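Velterthorpe Evening Classes
Looking After a Room, session 6: windows, blinds and the light you work by

Welcome back, and thank you to everyone who brought in measurements from home. I have kept the sheets and will hand them round again at the end, with my pencil notes on them (please forgive the handwriting, Kerstin Hägglund tells me it is getting worse and I'm afraid she is right).

Last time we got as far as floors and where people put their feet. Tonight we go up the wall a bit. Most of us choose a blind for its colour and then live with it for years, and I did exactly that in my first flat, a lovely deep green that turned the kitchen into a pond every afternoon. So before we talk about colour at all I'd like us to talk about what you do in the room, and at what time of day you do it.

Measuring

Measure the width in three places, top, middle and bottom, and write down the smallest if the blind is to sit inside the recess. Old windows are hardly ever square. The big one at my sister's house in Hodside came out at 1,659 mm across the top and 11 mm less at the sill, and had I ordered on the top figure alone we'd have been sending it back. For a blind that hangs outside the recess, add a good overlap on each side, and do look for handles, pipes and radiator shelves first!

Write your figures as width first, then drop. Every shop I have dealt with reads them in that order, and Calum Rutherford still has a very long, very narrow blind in his shed from the one time he didn't.

One blind or two

A wide window can take a single blind, but a wide roller is heavy, and the tube may sag in the middle so the cloth creases as it winds. Two blinds side by side are easier to pull and easier to wash. You can also have one up and one down, which is a great comfort if somebody in the room wants to read and somebody else has a headache coming on.

What you give up is a gap. The cloth on a roller is always a little narrower than its fittings, so where two meet there will be a line of light. In a bedroom facing east you will know all about it at five in the morning. In a workroom you may never mind.
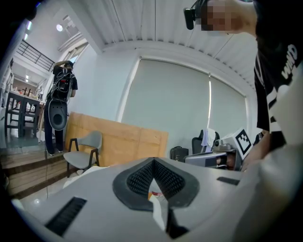 Splitting a window needn't mean splitting it in half. It usually looks calmer if the join follows the window bars, and there is nothing wrong with unequal blinds if that's how the glass falls. The pale grey pair over the large window has a wider blind on the left and a narrower one on the right, with a thin bright line of daylight between the two. Have a look as well at the round light up on the white ribbed ceiling, and think about what a lamp overhead does for you once the blinds are down. If you tend to bend over your work, your own head and shoulders can get in the way of it, so a second lamp off to one side is worth having.

For next time

Draw your main window with its bars and mark where you would put a join, if you'd have one. Note the light at 10 in the morning and again at four. Åsmund Rønning is bringing cloth samples, so please come with clean hands.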